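Section 3. Planning and Budgeting for a Tabletop Manipulation Station

Applies to: Brurklow arm, standard and long reach. Fesbridge controller, second revision and later.
Last revised 13/10/2026

3.1 Purpose of this section

This section covers the decisions to be made before an order is placed. Unpacking and mounting are covered in Section 4, wiring in Section 5. Work through the steps in order. Several of the later steps depend on figures recorded in the earlier ones, and a change to the work surface after Step 6 normally means starting again from Step 2.

The worked figures are for a single-arm station used for household handling tasks: lids, cups, bowls, cloths. Stations for bench assembly or parcel handling have different load figures and are treated in Section 9.

3.2 Before you begin

Have the following to hand:

— a floor plan of the room, to scale, with door swings marked
— the rating of the electrical circuit that will feed the station
— a written list of the objects the arm will handle
— the name of the person who will approve the purchase

A sketch is acceptable in place of a scale plan if the clear width of every doorway has been measured and written on it.

3.3 Defining the task

1. Write down each task as a single action with a start point and an end point. "Lift the lid from the pot and set it on the table" is a usable entry. "Cooking" is too broad to size a gripper from.

2. Against each task, enter the heaviest object and the widest grasp. Weigh the object as it will be handled. If a pot will be moved with water in it, weigh it with the water.

3. Mark any object that is soft, glossy or transparent. Cloths, glass lids and shiny bowls affect the choice of fingertip and camera, and both are priced separately (see 3.7).

4. Mark any task that has to be done with two hands. A single arm can't hold a pot by one handle and remove a tight lid at the same time. If more than a few tasks are marked, stop and read Section 8, Two-Arm Stations, before continuing.

Note: Knob shape matters more than lid weight. A round, low knob with sloping sides is hard for parallel fingers to hold. Budget for a set of shaped fingertips if any lid on the list has a knob of this type.

3.4 Choosing the work surface

5. Select the table before the arm. The standard arm is intended for a surface that can be reached in full from one mounting point. A round table gives even reach from a centered mount but leaves little straight edge for clamps. A rectangular table is easier to clamp to and wastes more of its corners.

6. Record the table height and the height of the tallest object to be placed on it. Add the two. The arm must be able to lift its gripper clear of this figure with an object already in its grasp.

7. Decide between a table mount, a pedestal and an overhead mount. An overhead mount leaves the tabletop free and costs more, both for the frame and for the labor to install it. A pedestal needs floor space and a level, sound floor. A table mount is the least expensive and puts every motion of the arm into the table.

CAUTION: Do not use a table mount on a table with a single center leg. Fast moves near the rim can tip it.

8. If a glossy surface is chosen, plan for diffused lighting. Bright reflections from overhead fixtures can be mistaken by the camera for object edges. A matte mat is a cheaper fix than new fixtures and can be ordered as a spare part.

3.5 Planning the room

9. Draw the full reach of the arm on the floor plan as a circle, then draw a second circle 400 mm outside it. Nothing that people need during a run should be inside the second circle. This includes light switches, shelves and the stop button.

10. Check every door swing against the outer circle. A door that opens into the circle must be rehung, locked during operation, or fitted with a door switch wired to the stop circuit. The door switch kit is listed in the options table in Section 11.

11. Reserve a separate place for the controller. It needs 200 mm of free air on each side and must not stand on the work surface. Leave enough cable length for the controller to be pulled forward for service.

12. Allow storage for props and packaging. Shipping cartons for the arm should be kept until the end of the warranty period, and they take up more floor than most buyers expect. A station with no storage planned will end up with cartons inside the reach circle.

CAUTION: Cables crossing a walkway must be covered. Cable covers are not supplied.

3.6 Power and network

13. Provide one grounded outlet for the controller on a circuit that isn't shared with heating or kitchen equipment. A second outlet is needed for the camera computer.

14. Provide a wired network connection. Wireless is supported for viewing only. Commands sent over a wireless link are refused by the Fesbridge controller in its default settings.

15. If the building needs electrical work, get the quotation before ordering the arm. The delivery period for the arm is fixed at the time of order and storage is charged if the site isn't ready.

3.7 Preparing the budget

16. Enter the one-time costs in the order in which they will be paid: site work, table and mount, arm, controller, gripper, fingertips, camera, installation, training.
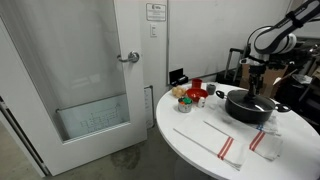

17. Enter props as a separate line and don't fold them into general supplies. Cookware, cups and towels used for repeated handling wear quickly, and replacing one with a different model can mean repeating the grasp setup. Buy at least two of each item at the start, from the same batch if possible.

18. Enter the yearly costs. The Bratu service plan for a single arm is 2,958 per year in the currency of the order and covers one inspection visit, joint seals and controller updates. It doesn't cover fingertips, cables or damage from liquids.

19. Enter fingertips as a yearly cost also. A set is priced at 533. Stations handling smooth lids and ceramic cups should plan for two sets a year, and stations handling mostly cloth can plan for one.

20. Enter staff time. Setting up a new object takes longer than running it, and the hours belong in the budget even when the staff are already paid for. Use your own records if you have them. If you have none, set up three objects during the acceptance visit, time them, and take the longest.

21. Add a reserve. Apply it to site work and props, where overruns are common. The arm and controller are sold at a fixed price and need no reserve.

Note: Used arms are sometimes offered at a large discount without a controller. A Brurklow arm can't be paired with a controller from another unit unless both are returned to the Doltcombe works for matching. Get a price for the matching, plus freight in both directions, before comparing a used arm with a new one.

3.8 Lease or purchase

22. Compare a lease with a purchase over the time you expect to keep the station in use, including the service plan in both cases. The plan is included in a lease and mustn't be entered twice.

23. If the task list is still changing, a short lease with the option to buy is usually the better choice. Gripper exchange is permitted once during a lease at no charge. After purchase, a gripper exchange is treated as a new order.

24. Check the return terms. A leased arm must go back in its original carton (see Step 12). A replacement carton is charged at cost.

3.9 Approval and order

25. Send the completed plan and budget to the person named in 3.2. The order form requires a signature against three items: the reach drawing, the power statement and the task list.

26. Send the signed form to the sales engineer for your region. For single-arm stations this is Kilian Zwahlen. For two-arm stations and any overhead mount, send the form to Craig Aitken, who will check the frame loads before the order is released.

27. Don't drill, cut or fix anything to the building until the reach drawing has been returned with an approval stamp. Drawings are returned by e-mail and by post. The e-mailed copy is sufficient to begin work.

Note: Orders received after the end of November are built in the following year's production and take the following year's price. A quotation issued before that date doesn't hold the old price unless the signed form has also been received.

3.10 Common planning faults

Reach drawn from the table center. The circle must be drawn from the arm's mounting point. On an edge-mounted arm the error is half the width of the table.

Weight taken from a catalog. Catalog weights for cookware often leave out the lid.

Gripper size ignored. The gripper and its wrist need room above the object as well as beside it. A low shelf over the table can block a lift that appears clear on the floor plan.

Stop button placed beside the arm. It must be reachable without entering the outer circle.

One prop of each kind. See Step 17.

When the signed drawing has been received, continue with Section 4, Unpacking and Mounting.

Back to top

Was this section useful? 14 Yes / 2 No
Comments (3) Share (6)

This site uses cookies to remember your region and manual version. Accept / Settings

Contact sales engineering | Contact service | Copyright Brurklow. All rights reserved.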